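Small robot shops get a plain-English rulebook for working around arms

Anyone who has ever shared a workbench with a robot arm knows that the trouble tends to start with the little things, a cable hanging where it shouldn't or a box left too near the corner of the table. Those little things are the whole subject of a new good-practice guide put out in April by Plirari, the network of small automation workshops, and it is a friendlier read than you might expect.

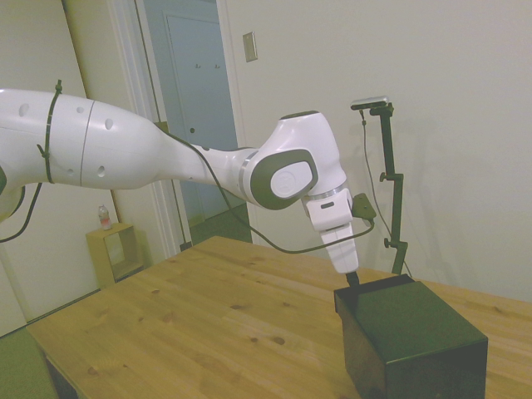
Fadwa Slaoui

The guide runs to 30 pages and has already been downloaded 2,527 times, which has rather delighted its editor, Reda Sqalli. "We wrote it for the person who has one arm, one table and a busy afternoon," he told me over a very long cup of coffee. Much of it deals with the setup before anything moves: tie cables to the arm with enough slack for the joints to turn, agree on who holds the stop button, and keep hands off the table until the arm has come to a full stop.

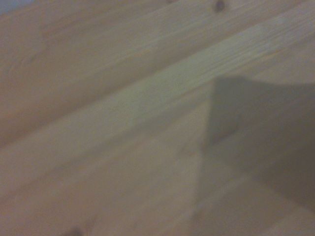

There is a good chapter on work surfaces, too, and I was glad to see it. Sqalli's team asks users to bring the gripper down slowly the first time on any new table, and to check the height again whenever the table has been moved (even a nudge counts!). Kiran Vishwakarma, who trains new operators at Braleo, has taped that page up by her door. She would have liked more on lighting, and she has written in to say so.
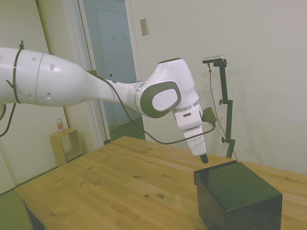
A gripper pointing down beside a black box on a pine table.

Following the guide is voluntary. Plirari plans two open evenings for workshops that want to talk it through, and comments on the first edition are welcome until the second one goes to print.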